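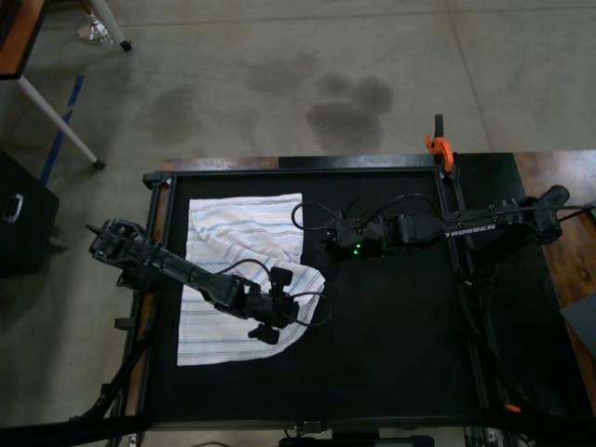 Page last changed: Sunday, April 24, 2022

Questions I get about my towels

Do you weave all of these yourself?
Yep, every one, on a floor loom in my back bedroom in Padley. My friend Mawar Pillai hems the big ones (she's faster than me and her corners are so much nicer!).

Why do they feel stiff when they arrive?
That's sizing left in the yarn. Wash the towel twice, warm, with no softener, and it'll loosen up a lot. The third wash is when I start to like mine.

Will it shrink?
A bit, mostly in length. I cut them long on purpose, so don't panic.

Can I pick my own stripes?
Sure, if you're ordering four or more. It takes me most of a day to set up the loom with 678 threads, so I can't do it for a single towel, sorry. Send me colors you like, or a photo of your kitchen, or even paint chips.

How long is the wait?
Some 80 days right now. I take all of August off, so add that if you order in summer.

Can I put it in the dryer?
I do! Low heat, and take it out while it's still a little damp. Ironing is up to you – I never bother.

Mine has a pulled thread. Help?
Don't cut it. Work it back in with a blunt needle, a little at a time, or mail it to me and I'll fix it for the cost of postage.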